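How to Light a Room With One Colored Bulb

If you've only ever lived with plain white bulbs, a single colored one can change a room more than a new coat of paint. I put my first one in last January, in the back room of my rental in Bestemdale, and I was hooked by dinner time! It costs very little, you can undo it in a minute, and the hardest part is picking the color.

What you need

One color-changing LED bulb that fits your lamp
A lamp with a plain white shade, or no shade at all
A roll of baking parchment
A dimmer, or a bulb with its own brightness control

Step 1. Start with the room dark

Close the curtains and switch off everything else, hallway included. A white light from the next room will wash out your color faster than you'd think. I like to do this after 9 p.m. in summer – before that the sky fights you.

Step 2. Point the light at something pale

Color needs a surface to land on. White walls are perfect, and light wood is wonderful. Dark blue or green walls swallow pink and red almost completely, so if that's what you have, aim at the ceiling.

Step 3. Choose the color slowly

Set the bulb to red, then slide toward pink a little at a time. Stop when you can still tell the wood from the wall. Pure red looks great for ten minutes and then gets tiring (I tried a whole evening of it once, never again). A pinkish red is much kinder, and skin looks lovely in it.
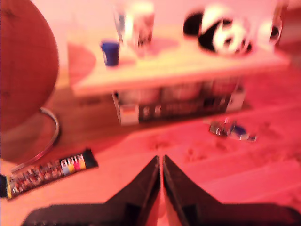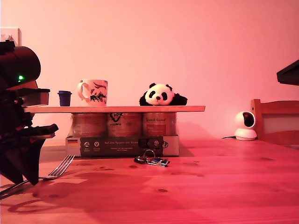
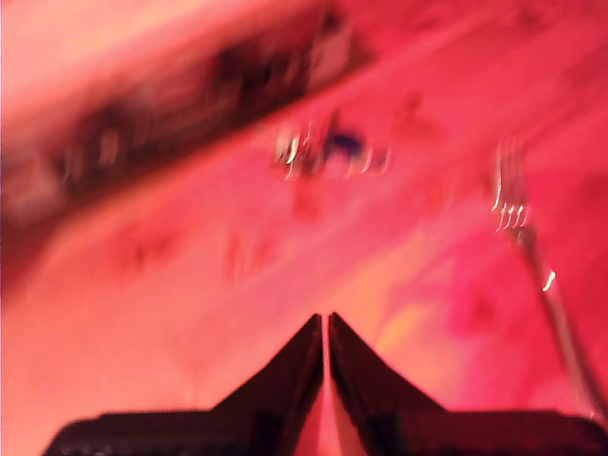 Pink-red light over floor planks in the first picture and a smooth surface in the third; a metal fork on the table in the second.

Step 4. Soften the edges

If the light throws a hard line on the wall, hang a sheet of parchment in front of the lamp, well away from the bulb – a hand's width at least. Two sheets give you a really creamy glow. Don't wrap the bulb itself, even an LED.

Step 5. Set the brightness

Go to 100 percent, look around, then bring it down until the corners start to go dim. My little room likes 4 on the dimmer. The big front room at my sister's place in Damgate needs nearly double that.

Step 6. Save it

Most color bulbs let you store a setting. Do it right away, while you're happy with it! I lost a gorgeous coral once and spent a whole evening trying to find it again.

For reading, keep a separate white lamp by the chair and leave the colored one on behind you.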